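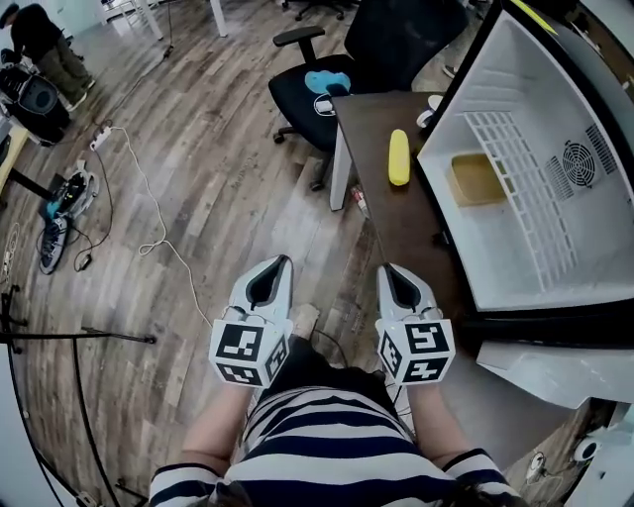
What changes when you swap the fingers but keep the same hand-held gripper body?

Mostly contact area and how forgiving the grasp is. Stroke, weight and cable drag stay the same, so any difference in your log should come from the fingers or from you.

Handout 3, Gripper Comparison Lab
May
By the Manipulation Lab teaching staff

Read before you come in. Short version of what I'll say at the board, with the bits people keep asking for by email.

Two finger sets this term. Marchetti set = padded, soft, wide contact. Otora set = stiffer, narrow tip, good for thin edges and bad for anything round. Both go on the same body with 2 screws. Don't overtighten, the threads are soft and we have already lost one body that way.

Log everything in Manik. Not in your own spreadsheet. Last group had three different column orders and merging it took me an evening.

Task: pick one object from a desk, place it inside an open compartment next to the desk, release, back out. Then the reverse. 34 trials per finger set per pair. Split them between you however you like but write down who held the grippers for which trial, operators differ more than fingers do sometimes.

What to score
- grasp on first close, yes/no
- slip during carry (any visible rotation counts)
- contact with the compartment rim or shelf
- release clean or sticky

Sticky release is mostly a soft finger problem. Pad grabs the object, you open, it comes back out with you. Note it even if the object ends up in the right place.

Why the compartment and not just a bin on the table: clearance. On an open table nearly any gripper looks good. Put a wall on each side and the width of the open jaws starts to matter, also the wrist angle you need to get in. Most of the failures will be on the approach and not at the grasp. Watch for it. 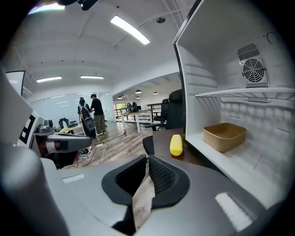
Fig. 1. Padded fingers open, yellow corn at the edge of the compartment.

Wrist view vs head view. You get both in playback. Wrist view is best for judging the close, you see both pads and the object between them. Useless for judging how far the other hand is. Head view gives you both hands and the desk but your own grippers can hide the object right at contact. For slip, score from wrist. For rim contact, score from head first and then check wrist. If they disagree write "unclear", don't average in your head.

Markers. Keep sleeves and cables off them. If tracking jumps, stop, hold still, let it settle, redo the trial. A jump of one or two samples is fine, Rarkness smooths it. Longer than 700 ms and the trial is thrown out automaticaly, so you may come up short and have to run extras. Check your count before you leave.

Order effects. Everyone gets better over the session. So don't run all Marchetti then all Otora. Swap halfway, swap back. Yes it means more time with the screwdriver.

Common mistakes, from last time
Closing too fast. Gripper pushes the object before the second finger lands.
Coming in from too high and hitting the rim.
Starting the log after the first trial.
Forgetting which fingers are on. Write it at the top of teh sheet.

Write-up: 2 pages, one table, one plot. I want the failure types broken out, not just a success rate. Say which finger set you would pick for this task and then name one object where you'd pick the other. Raw logs stay in Manik, no need to attach them.

Next handout: arm replay of your trials, same object.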